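Search this site Go

About the Fletgate Robotics Club

Posted by Mercy Mosoti, July

The Fletgate Robotics Club is a student program of Brunomthorpe School, open to 19 members each year. Students learn to program and operate a robot arm on ordinary household tasks. Current work concerns flower arranging, with dried stems and a white ceramic vase.
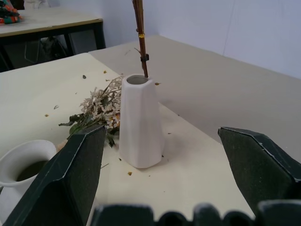 Our Staff

Debora Santoro directs the club and teaches programming. Nazareno Mancuso supervises the workshop. Members meet twice a week and present their work to families in the spring. Prior experience is not required.

2 comments 800 shares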